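3.2 Household routines and the care of bed linen

The second part of the interview guide dealt with bedding. We chose bedding because every household has it, because it has to be washed on some kind of schedule, and because the schedule is rarely written down. Earlier work on laundry has mostly asked about clothes, where the decision to wash can be made one item at a time. A bed is stripped all at once, and the work takes up a large share of the drying space in a small apartment.

Interviews were held in 227 households in Trondonton and Sadgate. Both are districts of mid-rise rental housing built in the same period, and both have a shared laundry room on the ground floor of most buildings. In Sadgate the machines are booked through a paper list by the door. In Trondonton the list was replaced by an online calendar two years before the study began. We expected this difference to matter more than it did.

Respondents were asked to describe the last time they changed the sheets on each bed in the home, starting with their own. They were then asked who had done it, what had prompted it, and where the sheets had been dried. We did not ask how often sheets were changed in general. In the pilot, Borkowska found that a question about frequency led people to give the answer they thought was correct, usually "once a week," and that the same people often gave a quite different account when asked about the last occasion. The pilot interviews are not included in the results below.

Three kinds of prompt came up again and again. The first was the calendar: a fixed day, a booked slot in the laundry room, or the first weekend of the month. The second was an event, such as a guest, an illness or a spill. The third was what several people called "noticing," meaning that someone got into bed and felt it was time. Adults who lived alone named noticing more than anything else. Households with children under ten named events, and tended to name more than one.

Children's beds were treated as a separate matter in nearly all the homes that had them. They were changed more often than the adults' beds, and on a looser pattern. They also had their own stock of linen, which was seldom mixed with the rest. Parents spoke of children's sheets as belonging to the child in a way that their own sheets did not belong to anyone. A printed sheet with a favorite character could be asked for by name, and could be missed when it was in the wash. Figure 2 shows a sheet of this type. 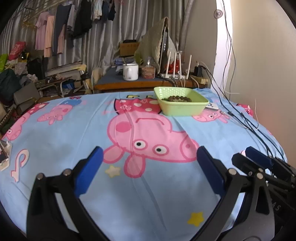 Figure 2. Light blue character-print sheet (Peppa Pig) on a mattress.

This attachment had practical effects. One mother in Sadgate said she washed the sheet her son liked in the morning and tried to have it back on the bed before he went to sleep, so that the plain one never had to come out. Another parent owned the same design twice and kept the second set out of sight. A father in Trondonton took the opposite view and rotated four sets in strict order, telling his daughters that the pile decided. In each case the timing of the wash was set by the child's bedtime, and the laundry room booking was fitted around it.

The wish to return a sheet to the bed on the same day also affected how it was dried. Tumble drying was more common for children's bedding than for adult bedding within the same household, even where parents said they avoided the dryer for reasons of cost. Pap and Wilczyńska describe something similar for school sports clothes, and we read the two findings in the same way. When an item has to be ready by a certain hour, the usual rules about how to dry it are set aside.

Fit was a smaller theme, but it was raised without prompting. Respondents complained that fitted sheets came off at the corners, that elastic wore out before the cloth did, and that sizes printed on packages did not match the mattresses sold in the same store. Some had stopped buying fitted sheets for adult beds and used flat ones folded under. For children's beds they kept to fitted sheets – the printed designs were mostly sold that way – and put up with the corners.

Retirement from use followed a clear path. Adult sheets were kept until they tore or went thin in the middle, and were then cut up for cleaning or used to cover furniture. Children's sheets usually left the bed while the cloth was still sound, at the point when the child no longer wanted the design. They were passed to a cousin, a neighbor or a younger sibling, and in a few buildings they were left folded on the shelf in the laundry room for anyone to take. MacBrayne has called this kind of shelf an unmanaged exchange. In our buildings it had some management, though of a light kind, as residents removed things that had been there too long.

We return to the shelf in Section 4, where the question is how goods move between households that do not otherwise know each other. The next part of this section turns to towels, for which the prompts to wash were different and the disagreements within households were more frequent.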